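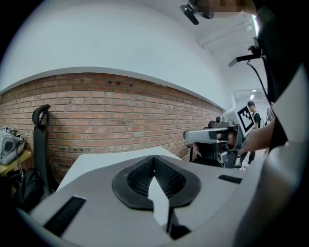

Metthorpe Thin Brick – Balldale Red Blend

If you've ever stood in front of an old warehouse wall and wished you could have it in your own kitchen, this is the one we'd point you to first. Balldale Red Blend is a real clay brick, cut thin so it can go up on an ordinary interior wall with no footing underneath it. We've been selling it since our first year and we still get excited when a pallet comes in.

Color and texture

The blend runs from deep reddish orange through to a soft tan, with a few darker pieces in every box. They come off the same kiln line as the full-size brick, so the color goes all the way through. Chip a corner and you'll see more brick! Faces are lightly sanded, and the edges are a little uneven, the way older brick tends to be. Open three or four boxes at once and pull from all of them as you go. If you work through one box at a time you can end up with a stripe of tans in the middle of the wall, and it will bother you forever (ask us how we know).

What you get

Sold by the box or by the pallet
16 boxes to a pallet
Flat pieces and matching corner pieces, boxed separately
Sample board available, grouted in light gray on one half and buff on the other

Where it works

Kitchens, hallways, stair walls, coffee shops, home offices. We love it behind a plain white table or counter, where the warm color really gets to show off. It's also fine for a fireplace surround, but check the setting material you're using, as not all of them are rated for heat. For showers and other spots that stay wet, look at the Dratano glazed range instead.

Putting it up

Drywall is fine if it's sound and well fastened. Painted walls need a good scuff first. Snap a level line, start with the corners, and work out toward the middle. Half-inch joints look right to our eye, though plenty of people go tighter. Let everything set overnight before you grout. A grout bag is slower than a float but keeps the faces much cleaner – worth the sore hands.

We recommend Babić trowel-on mortar for this brick. It grabs fast and doesn't sag, even with the corner pieces.

Sealing

Optional on most walls. A matte sealer behind a stove or sink makes wiping down much easier. It will deepen the reds a shade, so try it on a leftover piece before you commit.

Ordering

Item number 3156-R for flats, 542-C for corners. Add ten percent for cuts and breakage, or a bit more if you have a lot of outlets to work around. Orders over 2,000 pieces ship straight from the Balldale yard and usually take an extra week in spring. Smaller orders can be picked up at the Metthorpe counter, and we'll help you load.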